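About Plullell

Plullell is a small games studio based in Stelton. We make strategy and building games for PC and consoles, and we keep them updated after they come out.
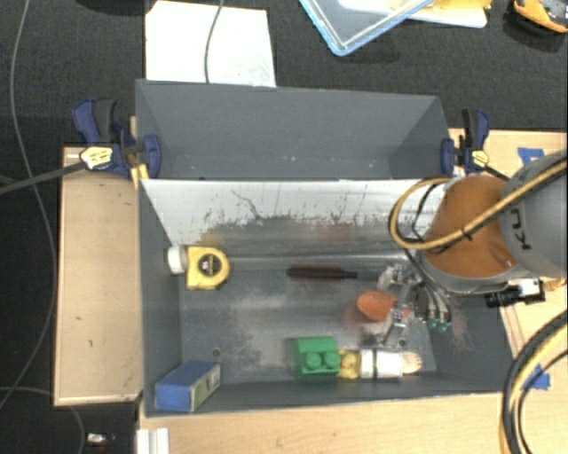
Who we are

The studio was set up by a group of programmers and artists who had worked together on other people's games and wanted to make their own. We share one floor of a former printing works near the station. Most of the team come in three days a week and work from home the rest of the time. A few live too far away to travel and work remotely all year.

We are owned by the people who work here. After a full year on staff, everyone is offered a share in the company. We have no outside publisher for our current games, although we have worked with publishers before and may do so again.

Our games

Kemppainen is our first game and still the one most people know us for. You run a freight railway in a cold northern country, starting with a single line and a worn-out engine. The base game has 226 stations to connect, and the winter campaign was added later as a free update. It can be played alone or in online games with up to 200 players on the same map.

Grosix is our second game. It is a turn-based strategy game about rival mining towns, with shorter matches that can be finished in an evening. It supports cross-play between PC and consoles, and all maps made with the built-in editor can be shared on every platform. Players have published more than 700 of them so far, and the ones we like best go into the official rotation each August.

We are working on a third game and will announce it when there is something to play.

How we work

We release updates in small batches. Each one goes to a public test branch first, where anyone who owns the game on PC can try it and report problems. The console versions follow once the test build has settled down. Patch notes are written by the person who made the change, so they can be long in places.

We do not sell in-game currency or random item packs. Expansions are sold at a fixed price, and balance changes are always free to everyone. Online servers for both games are paid for out of normal sales.

Saved games from older versions are kept working wherever we can manage it. If an update will break them, we say so in the notes and leave the previous version available to download on PC.

Playtesting

Our playtest list has 300 places. Testers play early builds at home and fill in a short form afterwards. You do not need to be an expert, and we are always short of people who have never played a strategy game. Places are refreshed every August and you can apply through the playtest page. Testers must be 18 or over and will be asked to sign a confidentiality agreement.

Jobs

Open roles are listed on the jobs page, with the salary shown on each one. We do not accept speculative applications by post. Work experience for local students is offered in the summer term and should be arranged through the school or college.

Contact

For help with a game, please use the support form and include your platform and version number, which is shown in the bottom corner of the main menu. Press and video creators can ask for review copies through the press page. The office is open from 9.30am to 5.30pm and visits are by appointment only.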